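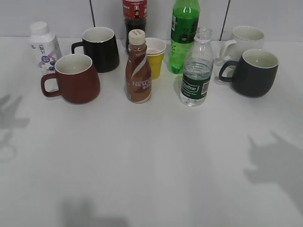

The drinks end of the office kitchen, Ullport branch. Four mugs, five bottles, one stack of paper cups.

I have been put in charge of the shared drinks table. There was no vote. Rosine Besson went on leave in July and her reply-all said "ask Narby", so now people ask Narby.

First finding: we own mugs. We also own paper cups. Everyone in this building has a strong view on which of these is the problem and then uses whichever is nearest.

The reddish-brown mug is the good one. Matte outside, creamy inside, a bit of a belly on it. It holds the heat and it feels like someone made it on purpose. People have come in early for that mug.

The black one is the same sort of shape and gets none of the love. I use the black one. It suits me and it's always free.

On bottles. There's a Nescafé, the ready-to-drink sort with a beige cap, which Mireille Huet regards as a personal insult. She keeps a stovetop pot in her drawer and will tell you what she paid for it.

She had one of the Nescafés at 4pm last month, standing up, facing the wall. I said nothing. I'm saying it now.

The white bottle with the purple and blue cartoon wrapper has fans too, all of them over forty. I've stopped asking.

The tall dark one with the red label lives at the back, where tall things go. House rule from Rosine: tall at the back, handles to the left, front half of the table kept clear so you can put something down. I thought this was fussy. I've now done it every morning for three weeks and I'd fight for it.

Paper cups: we buy them in sleeves of 100 from Brunet. A sleeve used to last a month. Then Drindent moved in upstairs and found out our door doesn't lock.

I looked up last year's order, as one does when the afternoon is slow. 1,552 paper cups. There are 30 of us. Almost 191 of those I can pin on the summer party and the rest is just how we live.

Proposal, sent round at lunch: mugs for us, paper cups for visitors, wash what you use. Two thumbs up and one person asking if the brown mug could be booked.

It can't be booked. I did look into it.

Rosine's back on the first. She's replied to the proposal with "who moved the teaspoons", so we'll start there.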